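Returned goods rarely feature in the annual reports of mail-order firms, yet they shape the cost of nearly everything such firms sell. The subject was taken up this spring by Cluleo, a trade body for small distance sellers, whose members sent in their returns records for March. The resulting study covers 2,384 parcels from 131 businesses, most of them trading from a single unit and none with more than one warehouse.

The study finds that fault plays a smaller part than is often supposed. Customers most frequently gave size, colour or a change of mind as their reason for sending an item back. In the case of electrical accessories, the leading reason was that the item did not fit the equipment for which it had been bought. Members selling such goods reported that a clearer product page reduced the problem, but that a drawing of the connector reduced it further.

Packaging received more attention than its authors had first intended. Noiphan, a member firm dealing in spare parts for household equipment, had already changed its outer cartons twice in one year. Its first replacement was cheaper and lighter, and arrived in poor condition often enough for the saving to be lost in refunds. Its second was a plain folding box with a tucked lid, which could be opened without a blade and closed again for the return journey.
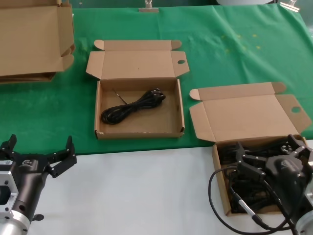

The condition in which an item comes back decides what may be done with it. Goods in a sealed inner bag can usually be checked and returned to stock on the same day, while anything loose must be examined more closely. Leads and cables take up a large share of this work. A black cable coiled in a brown cardboard box, with the lid folded back, may be perfectly sound, but the box itself can raise a question: a slightly frayed edge at a front corner is enough for some sellers to withhold it from sale as new. Practice on this point varies a good deal, and the study recommends that each firm write down its own standard and publish it.

Nimavon, which runs a shared returns room for members in the north, has gone furthest in this direction. Its written standard runs to 6 pages and separates damage to the product from damage to the packaging. Items in the second group are offered at a reduced price under a separate listing. The firm reports that 96 per cent of them find a buyer, and that few are returned a second time.

Not every member favours the approach. Tastness, a seller of kitchen goods, argued in its submission that two prices for the same article confuse customers and lead some to wait for the lower one. It prefers to repack sound goods in fresh cartons and to bear the expense. The study makes no ruling between the two methods, noting that the price of the article and the cost of a new carton will settle the matter differently in each trade.

Members have until 5th April to comment on the draft standard. A revised text will then be sent to all participating firms, together with a model returns form and guidance on its use.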